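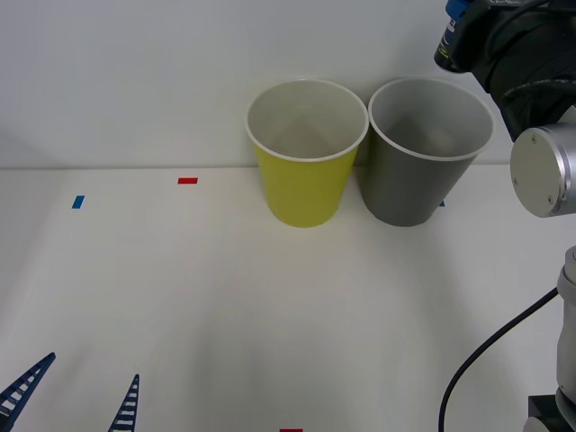

Lawal
Tasting table lead, Feltden

Flulla Two-Cup Tasting Guide
Section 3: Setting up the table

OK, you've picked your two drinks and you've read Section 2 on getting them to the same temperature (please read Section 2!). Now we set up the table. I've done this in kitchens, in a school gym and once on the tailgate of a truck, and the steps are pretty much the same wherever you are. Allow 45 minutes the first time. You'll be a lot quicker after that.

What you need for this section

A table, white or pale if you have one
Yellow paper cups and gray paper cups, same size and shape
Red tape and blue tape
Two unopened cans, one of each drink
A measuring cup
A score sheet and a pencil
A cloth

Placing the cups

1. Wipe the table and let it dry all the way. Tape won't stay put on a damp top, and you'll be chasing little curls of it all afternoon.

2. Push the table against a plain wall if you can. I like a wall with nothing on it at all. People look at posters when they're thinking, and then they start talking about the posters.

3. Take one yellow cup and one gray cup off the stacks. Check each rim with your finger. A rim that's started to unroll will dribble, so put that cup aside for pencils.

4. Stand both cups toward the back of the table, yellow on the left and gray on the right, close enough that the rims almost touch. Open side up, obviously, though I have walked into a room and found otherwise.

5. Step around to the taster's side and look down into both cups. You want them empty and clean, with no dust and no bits of paper from the sleeve.

Note: Yellow is always Drink A and gray is always Drink B. I know it's tempting to swap them halfway through to keep people guessing. Don't, or at least don't do it without writing it down. If you want to switch the drinks over, there's a proper way to do it in Section 5.

Note: Both cups need to be the same size. I used to mix a tall one with a short one when I ran low, and the tall one kept winning.

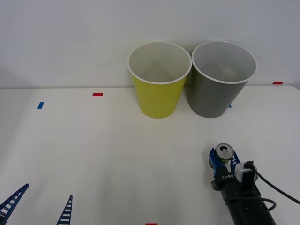 One reader at Pluradau wrote in to ask whether the cups really have to stand that close together, as her tasters kept knocking one with a knuckle while reaching for the other. Good question. I put them close so that nobody favors the nearer cup, but if you have big-handed tasters or very little kids, leave a gap the width of two fingers. Just keep the same gap for everybody.

Marking the table

6. Cut your tape into short strips before you stick anything down. About the length of your thumbnail is plenty. Long strips look very official and then they catch on sleeves.

7. Put down your red strips first. I use red for the places where a cup can go – one toward the back, one up front near the taster, and more if you're running several pairs.

8. Add the blue strips. Those are my parking spots for everything that isn't a cup in play: the measuring cup, the cloth, the can that's waiting its turn. You can use the colors the other way around if you like, as long as your helpers know which is which.

9. Press each strip with your thumb and leave it alone. A slightly crooked one is fine. I've peeled and re-stuck a strip so many times that it gave up on me, and for what?

Note: A cup may end up hiding part of a strip. That's OK. You're using the tape to get back to the same spot, so as long as a little of it peeks out you can find your way.

Caution: Try a strip on a hidden corner of the table first. Some painted tops will come up with the tape, and I owe somebody a table on account of this. Take all strips up the same day.

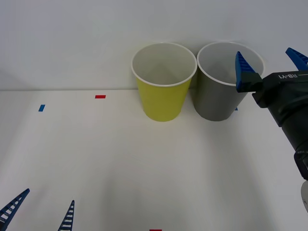

Somebody always asks why we don't just use plain white cups with letters on the bottom, and my co-host at Feltden argued for exactly that, saying that people bring feelings about yellow to the table. She may well be right! We tried it for one round in May. Half the tasters picked the cup up to look underneath, and two of them did it with drink still in the cup. So we've stayed with the colors, and if you're worried about feelings, run a second round with the drinks switched (Section 5 again) and compare the sheets.

While we're on supplies – we've gone through 4,000 cups since we started, and I now order 800 at a time, half and half. For a family get-together you'll need nothing like that. One sleeve of each color will see you through.

Opening and pouring

10. Wipe the lid of each can before you open it. The groove inside the rim collects dust in storage, and it goes straight into the first pour.

11. Stand the can upright on a flat surface, hold it steady and lift the tab until the opening gives. Then push the tab back down so it lies nearly flat. Leave it attached.

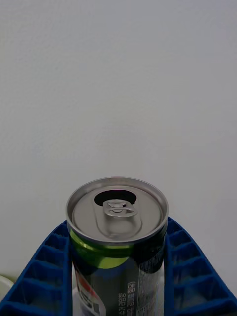 12. Let the can stand a moment, then pour 50 milliliters into the measuring cup. Tip that into the yellow cup if it's Drink A, or the gray if it's Drink B. Rinse the measuring cup before you touch the other can.

13. Do the second drink the same way, right after the first. Fizz doesn't wait, and a flat Drink A against a lively Drink B tells you only which one you poured first.

14. Park the open cans where your tasters can't read them. Behind a cereal box works. So does under the table, if you don't have a dog.

Caution: The edge of the opening can be sharp. Keep fingers out of it, and never let anybody fish for a dropped tab. If a tab does fall in, that can is done. Open another one.

Caution: Ask about allergies before you pour. The taster can't read the label, so that job is yours.

15. Slide the score sheet over, hand your first taster the pencil, and move on to Section 4.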